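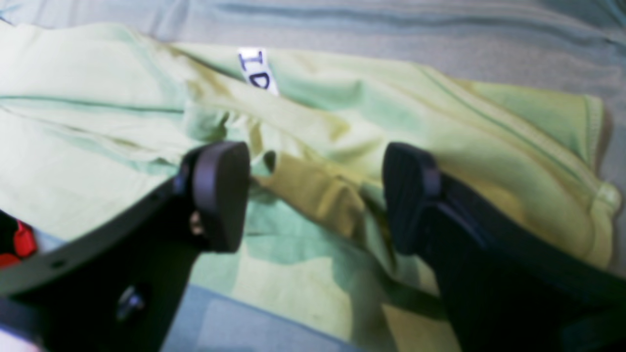 *Yellow-green, most likely long in the sleeve, and full of creases.*

**The Insider**

Siwan Wogan had played the nurse in *Jundgate* for three seasons, and in October the magazines decided that she would marry.

Tincuța Neagu read it first on her telephone, in the make-up bus, while the kettle was boiling. "Friends say the proposal is very near," she read aloud. "A source close to the couple tells us that they are happier than ever."

"Which source?" asked Siwan.

"It doesn't say. A source."

Siwan looked at herself in the mirror, with one eyebrow drawn and the other not yet. She had been seeing Tetteh Amissah since the spring. He was a sound recordist and he disliked to be photographed. They had not spoken of marriage, except one evening in Clundum, when it was raining and they were waiting for a taxi. He had said, "If we were married, would you still take my umbrella?" and she had said yes.

She thought about this sentence all morning. Between the takes she read the comments under the article. There were 2327 of them. Many wished her joy. One woman wrote that Tetteh had a cold face, and Siwan was so angry that she had to walk twice along the car park.

At lunch old Cledwyn Ifans sat down opposite her with his soup. He played the surgeon, and he had been engaged in the newspapers four times, once to a lady he had never met.

"You are looking at it again," he said.

"They know about the umbrella, Cledwyn. It's in the last paragraph. Only two people were standing there."

"And the taxi driver?"

"He had not come yet."

Cledwyn ate some soup. "Then I would telephone the other one," he said.

She did not telephone. She waited until the evening, when Tetteh came to fetch her in his old car, with his dog Ilie asleep on the back seat. The heater was making its noise. For a while they drove without talking.

"I told my sister-in-law," he said, before she could ask. "Tahmineh. You know her, Tahmineh Nikzad, she does the publicity for Fliteck. I told her the story of the umbrella and I asked her what kind of ring. I believed it was a private conversation."

Siwan held her bag on her knees with both hands.

"What kind of ring?" she said.

"That was the question. She didn't answer it. She said she would think, and then I suppose she went and thought with a journalist."

The lights changed, and the car behind them sounded its horn. Tetteh did not move. He was red up to the ears.

"I wanted to do it at Christmas," he said. "I had a speech."

"Is it long?"

"Two pages."

The horn came again, and Ilie woke and put his chin on the seat between them.

"Drive," said Siwan, "and begin with the first page."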